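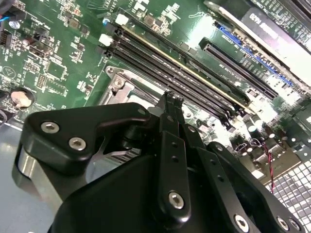
Crisanto Calimlim asks whether it makes sense to put all the money into the arm and work out the gripper later. We did it in that order once and I would not do it again. Price the gripper, the cameras and the bench first, then see what is left for the arm.

The steps below are for a small shop or lab planning a cell that works on desktop computers.

Step 1. Write down the jobs. Be specific: reach a memory slot, open a socket lever, pull a SATA plug. Each job sets a finger width and a reach. Our list ran to two pages and cut the choice of grippers down to the Flonton and the Yap.
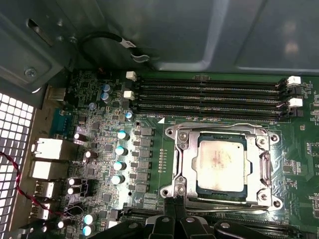
Gripper fingers just below the CPU socket on an open board.

Step 2. Get a price for spare fingers along with the gripper. Ours came to 447 for a full set, and the first quote left them out. Ask for the delivery time in writing too. If fingers take a month to arrive, buy the second set with the first order.

Step 3. Plan the bench. A tower on its side takes more room than the same tower standing up, and the side panel has to go somewhere when it comes off. Measure your largest case with the panel laid next to it, then add space for the arm base.
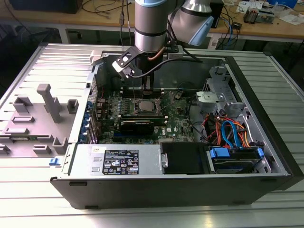 A slotted or slatted top costs more than a plain one, but you can move fixtures without drilling new holes. We paid 860 for ours from Toltstead, legs included. Check that the legs can be bolted to the floor.

Step 4. Budget for cameras as a separate line. You will want one at the wrist and one fixed view of the bench. Include mounts, long cables and a lamp you can aim. Shiny boards throw glare, and a cheap lamp in the wrong spot will cost you days.

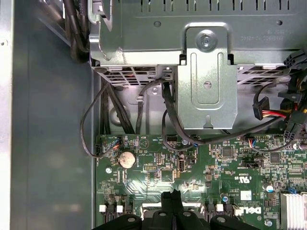

Step 5. Set aside money for practice machines. Used desktops are fine, but buy 3 of the same model so that cable runs and connector positions match. Paraskevi Chrysikopoulos at Tirkau keeps a parts sheet for each model, and we copied her layout.

Step 6. Send the quotes out together and ask for prices good through April. Put shipping, training and the service plan on their own lines.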